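Ticket: Shipping quote at checkout is wrong (very)
Product: Lernano Storefront, with Sekano Rates add-on
Status: Resolved
Opened by: Urmila Bhardwaj
Assigned to: Wenceslao Retamal
Priority: Normal (changed from Low by customer, changed from Critical by system)

Urmila Bhardwaj, 8:12 am
Hi. I sell small beaded charms and bag ornaments. They go out in a padded envelope. As of this morning my store is quoting customers $90 for ground shipping on one charm, within the same state. Two people have emailed to ask if it comes with a horse.

I haven't changed anything.

Automated reply, 8:12 am
Thank you for contacting Lernano! Many shipping questions can be solved by checking that your store address is correct. Did this article help?

Urmila Bhardwaj, 8:14 am
It did not. My address is correct. I am in it.

Wenceslao Retamal (Support), 9:40 am
Hi Urmila, sorry about this. Can you tell me:
What weight is on the product page for the charm?
Do you see the same quote in a private browser window?
Did anything get imported or synced recently? I know you said nothing changed, I'm required to ask, and also it's usually that.

Urmila Bhardwaj, 9:58 am
Product page says 2 oz. Private window says $90. Nothing imported.

Wenceslao Retamal (Support), 10:25 am
Thanks. I placed a test order and got the same number, so at least we're all being overcharged equally. Please try this:
Go to Settings, then Shipping, then Advanced.
Click Clear Rate Cache.
Wait until the little wheel stops. It can take a while and it will look like it has crashed.
Try checkout again.

Urmila Bhardwaj, 11:03 am
Cleared. The wheel stopped after I'd made coffee and drunk it. Still $90.

While I was in Advanced I noticed a line saying "Source: Roteteo sync (on)". I don't remember turning that on. I don't know what a Roteteo is.

Wenceslao Retamal (Support), 11:31 am
Roteteo is an inventory app. It copies product weights and box sizes out of a spreadsheet and into your store. When it's on, the rate add-on believes it and ignores the product page. The product page keeps showing your old weight, in case you find that comforting.

Does anyone else have a login to your store?

Urmila Bhardwaj, 11:44 am
My cousin Kai. He was going to "tidy up the back end" for me last night. I see where this is heading and so will he. Adding him to the ticket.

Kai Reinholz, 12:20 pm
Hi all. Yes, I connected Roteteo. In my defense it had a very friendly green button. I exported the product sheet, added columns for the boxes, and sent it back in. The weight in my sheet is definitely 2. I'm looking at it right now. Attaching the CSV.

Wenceslao Retamal (Support), 1:15 pm
Thanks Kai. The sheet is fine to a human eye. I've sent it to our integrations team, whose eyes are different.

Could one of you turn Roteteo sync off in the meantime and tell me what checkout says?

Urmila Bhardwaj, 1:29 pm
Turned off. Checkout now says "No shipping methods available for this item." So we've gone from too expensive to impossible. Turned it back on. At least $90 is an offer.

Anum Tarar (Integrations), 2:50 pm
Hello, picking this up from Wenceslao. Found it.

Carriers that price by box size divide the volume of the box by a fixed number to get a "dimensional weight." Kai's sheet has a column for that number, and the value in it is 166. A reasonable thing to have in a spreadsheet if you ship boxes.

Our add-on doesn't read the column headings. It reads by position, so whatever sits in the sixth column is the weight. Kai put his new columns in the middle of the sheet, which pushed the real weight along and left the divisor in its seat. There's no unit in that column either, and with no unit the add-on assumes pounds.

So the store has been looking for a way to mail a 166-pound charm. Considering that, $90 is a pretty decent rate.

Kai Reinholz, 3:02 pm
I would like it noted that I labeled every column.

Anum Tarar (Integrations), 3:06 pm
Noted. The labels are very clear. The software has never looked at them.

To fix it:
Open the sheet and move the dimensional columns to the far right, past Notes.
Put "oz" in the unit column on every row. Don't leave blanks.
Save as CSV. Not the one called "CSV (special)".
In Roteteo, choose Replace All and not Merge. Merge keeps the bad weights and adds the good ones next to them.
Clear the rate cache once more.

The "no methods available" message is a separate problem. Turning the sync off wipes the box sizes and doesn't bring the old ones back. I've filed that one internally.

Urmila Bhardwaj, 4:17 pm
Done, by me, with Kai reading the steps out loud from a safe distance. Charm now ships for the price of a sandwich, as before. I also tested the Talpur flat mailers and they quote fine.

One leftover: the charm's product photo vanished from the listing when I did Replace All. The slot just has a gray square with a mountain on it.

Wenceslao Retamal (Support), 4:35 pm
Replace All does mean all, I'm afraid. There was no image column in the sheet, so it replaced your photo with nothing. If you email me the file I'll put it back from our side and lock the image field, so the next sync leaves it alone.

Urmila Bhardwaj, 4:41 pm
Emailed. Kai's login is now view only. He says this is fair.

Solange Desjardins (Support Lead), 5:10 pm
Image restored and field locked. Help article on Roteteo column order has been updated to mention that there is one. Reading columns by heading is on the list for a later release, no date yet. Closing this, reply any time to reopen. 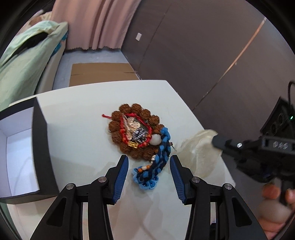 Attachment 2: charm with brown beads and red cord (uploaded by Urmila Bhardwaj)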